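Keltivcombe bench notebook – bimanual kitchen set, August

08:40. Restarting collection on the pot-and-vegetable task after the paper was replaced. Grid re-taped to the old spacing. Both arms homed, teach pendants on the side table, no faults. Target for this block is 300 accepted episodes. Prarelent build unchanged from the last block, so the two sets can be merged without remapping the joint order.

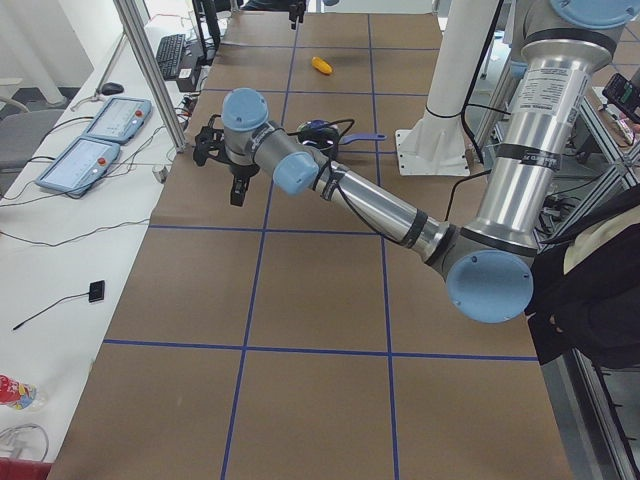

Skye Pringle
Data collection lead, manipulation group

Start poses. The old protocol put the pot on the same grid crossing every time and the first policy learned the crossing. Replayed it with the pot shifted one cell and it closed on bare paper. From this block on the operator draws a cell from the Dow list before each episode and sets the handle direction from the same row. The toy goes down last. If the cell is out of reach for the far arm, skip the row and write the row number in the log. Do not nudge the pot to make it work.

Camera check before first episode: fixed views and head view, timestamps compared against the controller clock. One fixed view was drifting by 26 ms. Restarted the Brosberg recorder, drift gone, cause not found. Will check again at noon.
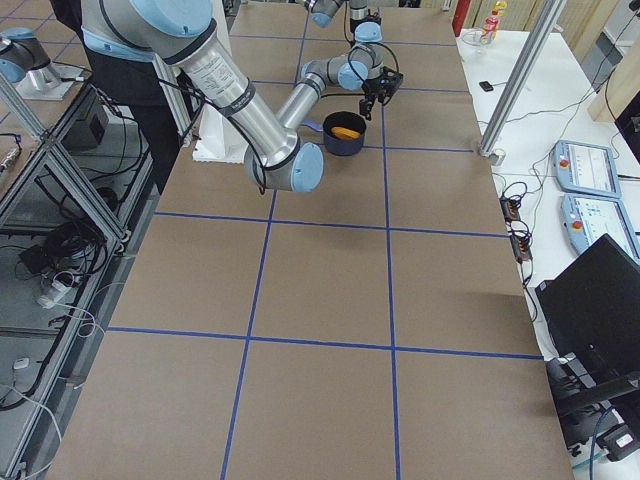

11:15. 90 episodes recorded. Rejects are mostly late gripper closes and two operator resets that were never flagged. Flag has to be pressed before the arms go back to home, otherwise the trimming script keeps the return motion as part of the task.

Language labels are too loose. "Put it in the pot" is being used for every object and tells us nothing at training time. New rule: name the object, name the container, name the arm if only one moves.

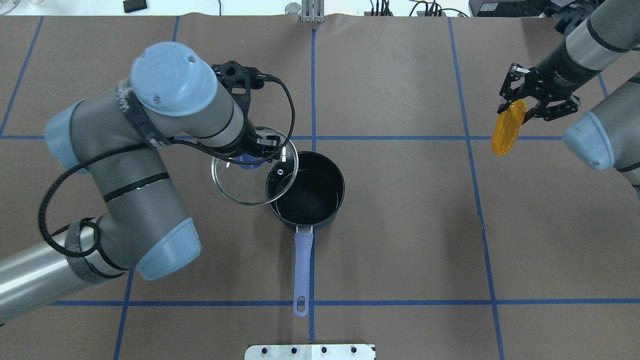

Lid episodes need their own segment boundaries. At present the whole thing is one label, and the lid and object phases overlap in a way the segmenter cannot split. With one gripper holding the glass lid by its edge over the saucepan and the other already clamping the corn, a single subtask name is wrong for at least one arm. Proposal – label per arm, with "hold" as a valid entry. Costs more annotation time. I would take that over relabeling everything in a month.

Grasp on the lid: edge only for now. Knob grasps go in a separate folder until we have enough to be worth training on. 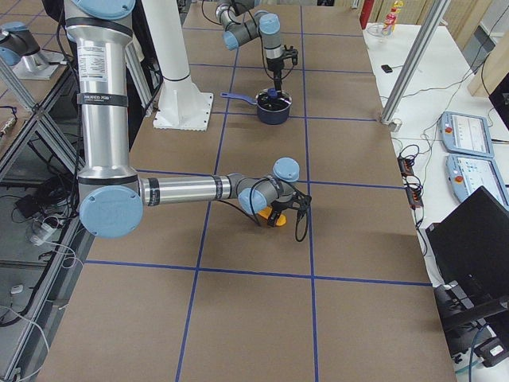
14:30. Noon clock check was clean. Running total across all blocks is 423 accepted, counted after trimming. Per-arm labels tried on a small batch and the loader takes them, but the viewer shows only the first field. Needs a fix before annotation starts.

Open items:
Viewer, second label field.
Dow list, remove the rows the far arm cannot reach.
Recorder drift, log at start and noon until we know what it was.
Spare gripper pads, order.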